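About Skitura

Skitura is a sailing school and small-boat yard on the east side of the harbor. We teach adults and children to sail dinghies, and we repair and refit boats up to 9 meters long in the shed behind the slip.

The school was started by Ginevra Negri and Calum Hepburn, who had been racing against each other for years in the same class. Calum built the first 2 training boats to his own drawings. They are called Timora and Surnero, and both are still in use. Timora has had a new centerboard case and a new foredeck. Surnero has had most of her planking replaced on the port side after a winter mooring gave way.

The yard came later. Parents and club members kept asking Calum to look at their boats, and when the Donati shed came up for lease we took it. Aqeel Baloch runs it now. He trained as a joiner and came to boats through restoring his own. The shed takes most kinds of dinghy work:

Hull and deck repairs in wood or fiberglass
Centerboards, rudders and tillers
Mast and boom repair, standing and running rigging
Varnish and paint
Winter storage, with or without a spring check

Noemi Messina is chief instructor. Her beginner course runs over five mornings and starts on land with rigging, knots and the rules of the road. Students go afloat on the first morning if the wind allows. The youngest age for the children's course is 8. We have no upper limit, and our oldest student so far was 79 when he finished the course.

Last season 207 people took a course with us, and 65 of them came back for a second one. Racing practice is in the evening, starting at 6:30, and is open to anyone who has finished the intermediate course or can show equal experience.

Sveva Pace looks after the office and the kitchen. Lunch is included in all full-day courses and is eaten upstairs above the sail loft. Please tell her about allergies when you book.
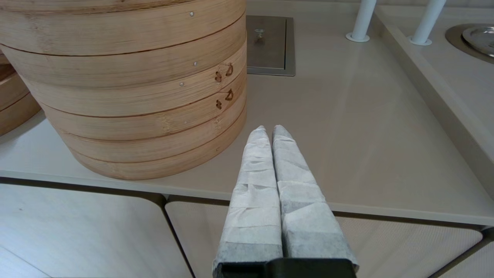 Bamboo steamer baskets on the counter.

Boats and gear

The fleet is made up of wooden and fiberglass dinghies. Buoyancy aids are provided in all sizes. Wetsuits can be rented by the half day, but bring your own shoes, with a soft sole and a closed toe.

Courses start in April. Boats for repair can be dropped off at the shed door on a trailer, or brought to the slip within two hours of high water. Call Aqeel first so the cradle is free.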